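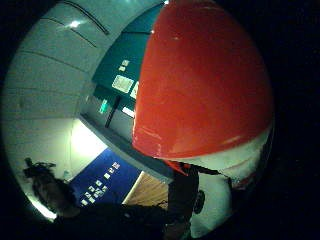 Figure 3. Wide-angle view from the hand-held gripper tool during object collection. A glossy ball with a red upper part and a white lower part is held up by a gloved hand.

4.2 Object Collection by Student Teams

The course project ran in May with 16 students, working in pairs on the Nesell hand-held gripper. Each pair recorded demonstrations of three tasks: lift, reorient and hand over. Recordings were made outside the lab so that the policy would not be fitted to a single background. The object set held 13 items, most of them rigid and matte. The ball in Figure 3 belongs to the smaller glossy subset.

Glossy objects were kept in the set in spite of their effect on tracking. Highlights on a curved surface move with the camera, and the Kwak tracker tends to treat them as fixed points. The seam between the red and white parts gives a more stable edge, but at close range the lens bends it strongly. A large object also hides much of the background, which leaves fewer landmarks for pose estimation — a problem that grows as the object nears the lens.

Each pair submitted 50 demonstrations per task. Clips shorter than 900 ms were dropped before labeling. The rest were passed through the Dratton calibration step, which masks the black border outside the image circle and corrects the radial distortion. Bystanders were masked in a separate pass.

Students then trained a baseline policy on their own clips and tested it on those of another pair. Results by object type are given in Section 4.3. The pooled clips form the Nirkulness set used in Section 5.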